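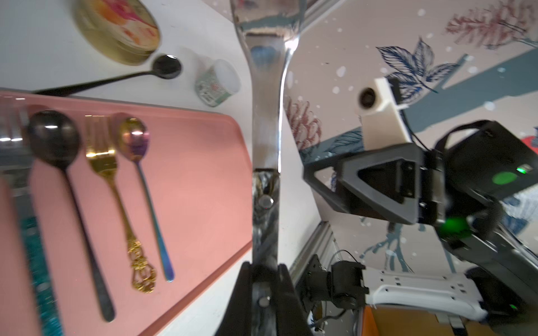
Figure 1. Mixed flatware on a pink tray: black spoon, gold fork with openwork handle, iridescent spoon.

Working Papers > Household Goods > Section 3

3. Does the finish of a utensil change how food tastes?

The claim that a gold fork makes food taste richer has traveled a long way on thin evidence. It appears in the sales material of Vovwood and Clikero, and it is repeated in trade articles that cite one another. We went looking for the studies behind it and found 3 that described their methods well enough to judge. The largest had 31 diners. None of them hid the utensil from the diner, so a person holding an ornate handle (Figure 1) knew very well that it was ornate.

This matters because expectation alone can move a rating. In the Curnamer trial, diners scored the same yogurt higher when it came with a colored spoon, but the gap was smaller than the gap between two servings given to one person on the same day. The authors call the result "promising." We would call it noise until someone repeats it.

The El Fassi survey is often offered as stronger support, with its 1000 responses. It asked people which flatware they liked, and then whether they enjoyed their meals at home. A link between the two answers tells us little — people who spend money on forks may also spend money on dinner.
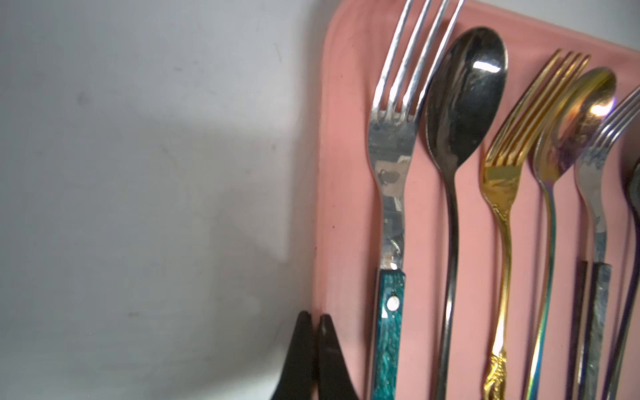

Figure 2. Stainless-steel fork with a teal handle, next to a dark polished spoon. Note the scratches and dark stain on the neck of the fork.

Wear is another weak point. All three studies used new pieces, while most households eat with flatware that has marks on it (Figure 2). If a shiny surface is supposed to do the work, a scratched one should do less of it, and this could be tested cheaply. Only the Curnamer group mentions the question, in a footnote, and proposes a follow-up of 12 weeks. We could find no record that it was carried out.

Weight is a separate matter and is taken up in Section 4.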